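Read the new parish newsletter over breakfast. I have questions.

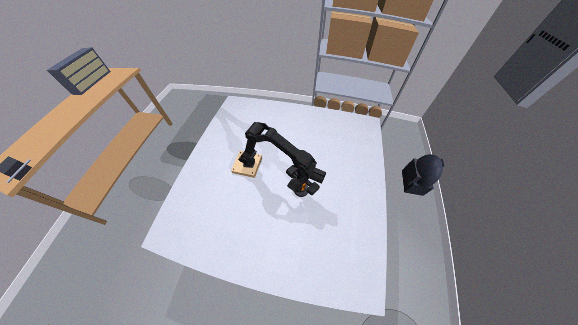

1/ Neville Lockwood writes that the Sunday evening service is "growing again". Growing from what? I was there most weeks in January and I could have had a pew to myself. Several pews.

2/ He says 30 people have signed up for the new discipleship course. Signing up is easy. I signed up for the last one and so did my husband, who thought it was a supper.

3/ The course is called Waaka. I've asked what it means and had two different answers, both from people running it.

4/ £500 for the course books, out of the general fund. We have a cupboard full of course books. Has anyone looked in the cupboard?

5/ Bujar Nedeljković preached on this very thing when he came over from Sanuvcombe – that a church can be so busy with programmes it forgets to visit the sick. Everyone shook his hand at the door and said how true.

6/ I'm not against study. I'd go to a plain Bible study tomorrow, one passage, a pot of tea, home by nine. We used to have one. It stopped and I still don't know who decided that.

7/ Anyway, the sign-up sheet is at the back by the hymn books. My name isn't on it – yet. Ask me after the harvest supper.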